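Merkero Fold Table 2 — two-arm garment cell

Products > Soft goods > Tables and cells

The Merkero Fold Table 2 picks up clothes, flattens them and folds them. It does this more slowly than your mother and with fewer remarks. It ships as a padded table, two arms, a wall panel set and a control box running Lau, our cell software.

Most of what goes wrong with a Fold Table comes down to fingertips and felt, so most of this page is about those.

Setting up the surface

Stretch the gray cover from the back edge forward and clip it under the front lip. If you can pinch up a ridge with your own fingers, the grippers will find it too, and they will try to fold it. Park both arms low at the front with the fingers open before you load anything.
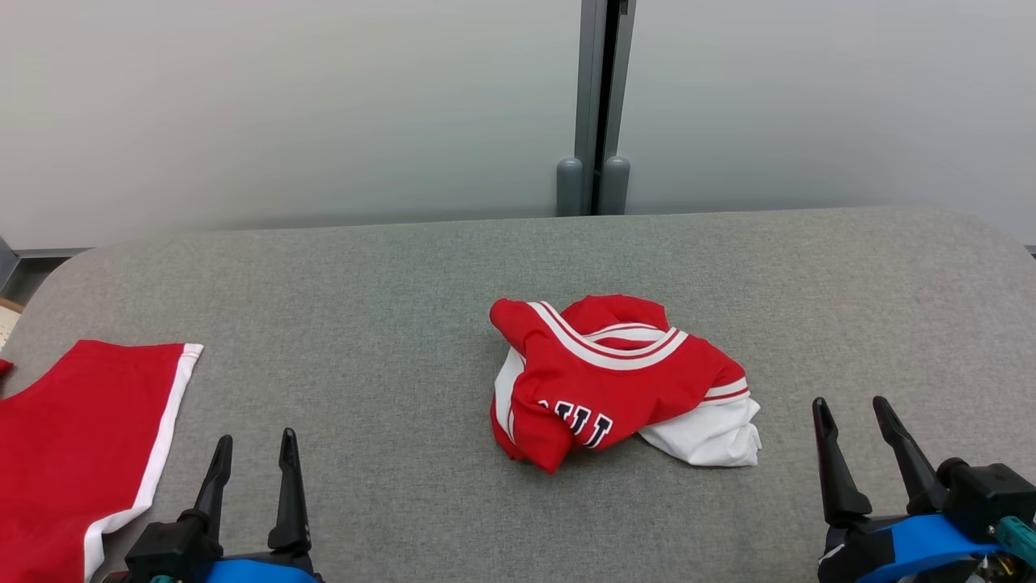
Jersey waiting its turn, shorts laid flat at the left. Both grippers open.

Start with two garments from the same set. Matching colors are a fair test, as Lau has to find where one red thing stops and the other begins. Leave the jersey in a heap. Customers like to smooth it out first, which is kind of them and teaches us very little.

Fingertip care

Tips are a wear part. Wipe them with a dry cloth at the end of each shift and look closely at the inner faces, where lint collects. Undeo replacement tips (part 751) come in bags of 4. Fit them in pairs. One new tip and one old tip will grip, in a manner of speaking, until they meet a hem.

To change a pair:

1. Stop the cell from the control box and wait for the arms to settle.
2. Open the gripper fully from the Lau service menu.
3. Pull the old tips straight up. Twisting feels more satisfying and costs you a finger bracket.
4. Press the new tips on until they seat, then check that they lean toward each other evenly.
5. Bring the wrist camera up in Lau. You want both fingertips in view with open felt between them and the clothes in focus behind.

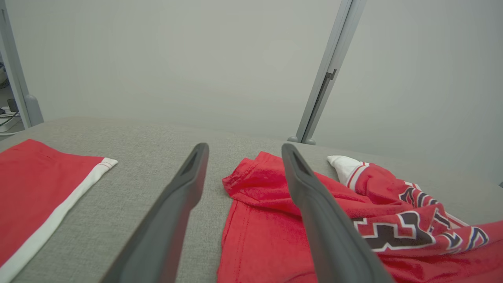 6. Run the touch test with the table clear. If the tips miss each other, go back to step 4 and press like you mean it.

Cover and posts

The cover zips off and can be washed cold. Hang it to dry; the dryer shrinks it just enough to ruin your Sunday. Check the post feet behind the table whenever the cell has been moved, and run camera alignment again afterward — even if it was only moved a little, and even if it was moved back.

Options

Spare felt cover, gray. Also gray.
Undeo tips, part 751, bag of 4
Citix cable kit, 9 ties and a sleeve
Lau service menu access, included

Lead times and prices on request through the parts desk.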